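6.3 Simulierte Erprobung von Greifaufgaben an Haushaltsgeräten

Dieser Abschnitt gilt für die Steuerung Hevbridge 600 in Verbindung mit der Simulationsumgebung Kavine. Neue Bewegungsabläufe an Türen, Schubladen und Griffen sind vor der Freigabe am realen Gerät vollständig in der Simulation zu erproben.

HINWEIS: Die Freigabe darf ausschließlich durch eingewiesenes Personal erfolgen. Die Einweisung nach Kapitel 2 ist schriftlich nachzuweisen.

1. Szene laden und Maßstab prüfen.
2. Kollisionsmodelle für Fronten, Griffe und Boden einblenden.
3. Schwenkbereich geöffneter Türen als Sperrzone eintragen.
4. Greifer in Grundstellung fahren und Sicht der Greiferkamera aufrufen.

Die Sperrzone umfasst auch Türfächer und andere Anbauteile, die über das Türblatt hinausragen. Maßgebend ist stets die am weitesten vorstehende Kante.

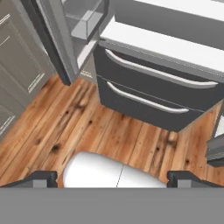 Gegenstände auf dem Boden sind als eigene Hindernisse anzulegen, auch wenn sie nicht Ziel der Greifaufgabe sind. Fehlerhafte Darstellungen an Objektkanten sind im Prüfprotokoll zu vermerken.

5. Zielobjekt auswählen und Annäherung mit reduzierter Geschwindigkeit starten.
6. Ablauf 7-mal ohne Eingriff wiederholen.
7. Protokoll speichern und der Anlagenakte beifügen.

VORSICHT: Ein fehlerfreier Simulationslauf ersetzt nicht die Risikobeurteilung am Aufstellort. Beim ersten realen Lauf darf sich niemand im Arbeitsbereich aufhalten – der Not-Halt muss jederzeit erreichbar sein.

Nach Änderungen an Greifer, Szene oder Steuerungssoftware ist die Erprobung ab Schritt 1 zu wiederholen.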